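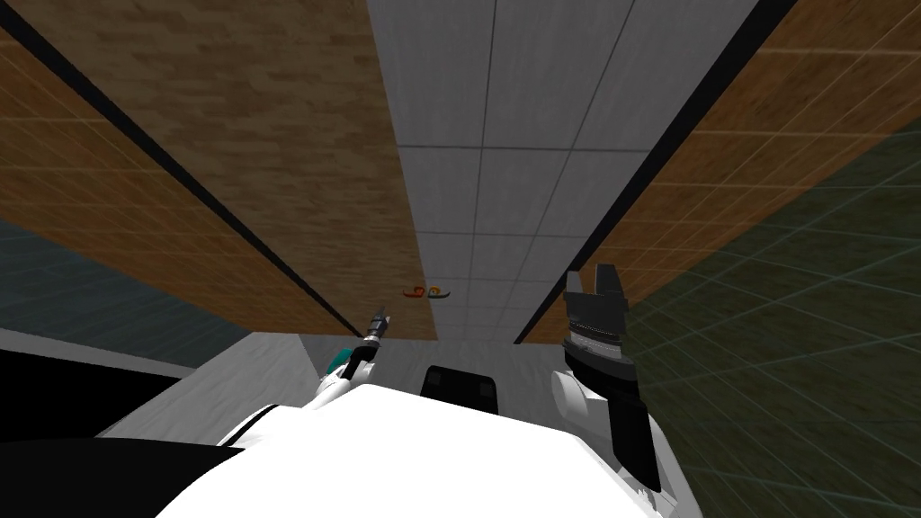 Figure 1. Simulated two-arm robot, both grippers in view, test room B.

Wurkia simulation work, progress report to Plikisent
Prepared by Tanko Ajayi

Summary
The period was spent on one fault. In simulation, the wrist of one arm could turn away from the work area while the controller still reported a valid grasp pose. The arm then closed on nothing and logged a success. The fault is serious for us because the same controller code, Bako, is due to run on hardware. Figures 1 to 3 come from the test room used for this work.

How it was found
Jérémie Guillot was checking a batch of 4,000 runs against the wrist views. The success rate looked too good. He replayed the runs with the object positions logged separately, and 337 of those marked as successful had no object between the fingers when the gripper closed. No run in the batch had raised an alarm.

Cause
Two errors acted together. The wrist joint limit was read in degrees in one file and in radians in another, so the limit check never fired. The grasp check used finger travel only — a gripper closing on air passed if it stopped short of its end point. Figure 2 is a wrist view with the fingers open, nothing between them, and tile and plain wall beyond.

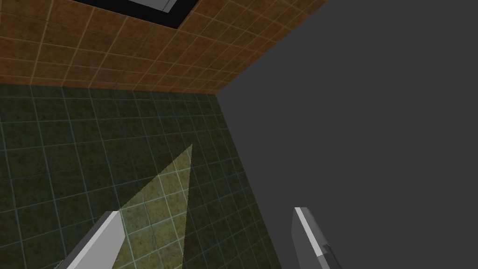 Corrective action
The joint limits now come from one file, in radians, and the controller will not start if a limit is missing. The grasp check needs finger force as well as travel. Both changes are in the Plornasell branch and have been reviewed. The earlier results for this task have been withdrawn from the shared folder, and the October figures should not be quoted.

Figure 3, below, is a second wrist view, with the fingers again open and a small pale tip near the bottom center.

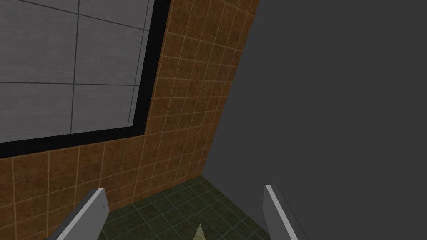
Wurkia, January 1, 2021

Status at this date: a repeat batch of 4,000 runs is queued on the corrected code. Hardware trials stay on hold until it has been checked by the same method. We ask Plikisent to move the hardware milestone back by 2 months. No change to the budget is requested. One item remains open — the stop signal from the force check has not yet been timed under full load, and Guillot will report on it separately.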